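Search this site Enter keywords Go

Three Minutes to Make a Coffee

2024-04-04

The automation club at Stornell Technical College has a rule about the coffee task: members may not drink the results. It was written into the club handbook last July, and the old hands decline to say which result inspired it.

The club meets in a long room behind the machine shop, where the heating has two settings and both of them are July. Its spring project is called Pukgate, a name chosen by vote from a list that must have been terrible. The aim is simple enough to fit on a poster. Two robot arms, bolted to one edge of a table, should make a cup of coffee and serve it on a tray. A person does this half asleep. Pukgate has been attempting it since the fall semester.

The students teach by hand. One of them steers the arms through the job while the software, a homegrown package named Zunel, records every joint angle along the way. Then somebody resets the table and they do it again. The plan calls for 1000 recorded runs. At last count they had 131, and a strong collective opinion about capsules.

Capsules, it seems, are the villain. They are small, smooth and round, and a gripper that can lift a glass with real tenderness will squeeze one of these across the room like a watermelon seed. The club keeps a dustpan for the purpose. The dustpan has a name, but the club asked us not to print it.

Glasses come next. Zunel's early recordings always began with the glass standing up, and the arms learned to expect nothing else from life. Shown a glass on its side, they would close politely on the air above it. So the students now vary the start, and the starting layouts are argued over with the passion other clubs save for pizza toppings. 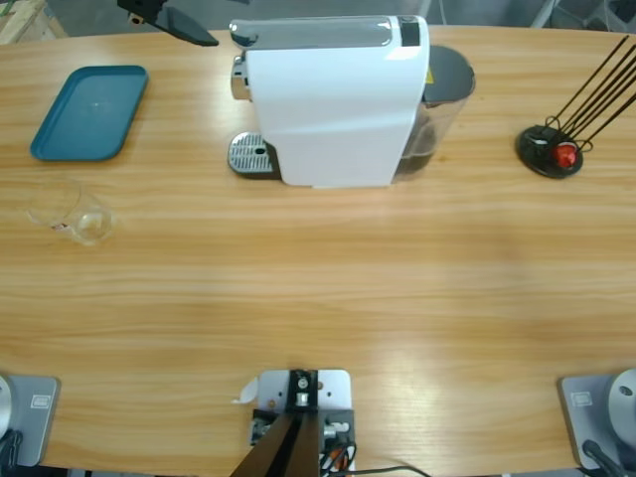

What the judges want

All of this is headed for the Shenoy Cup, a regional student contest in which teams get 100 points to lose. Judges deduct for spills, for drops, for touching the robot, and for what the rule book calls "unsafe enthusiasm." A team has 3 minutes to serve. Pukgate's best complete run took rather longer than that, and the student timing it had gone to get a sandwich.

Nobody in the room seems worried. The younger members are rewriting the part of Zunel that decides which arm goes first, a question that currently ends with both arms setting off together and stopping an inch apart, like two people at a narrow door. The seniors are working on the tray. Carrying it takes both arms, level, at the same speed, and for most of the winter one side arrived well ahead of the other.

There is a fallback plan, in which the robot serves the capsule on the tray and lets the judge sort out the rest. It would score 12 points. The club has worked it out twice.

Meetings are open to any enrolled student, with no experience required. Bring your own coffee.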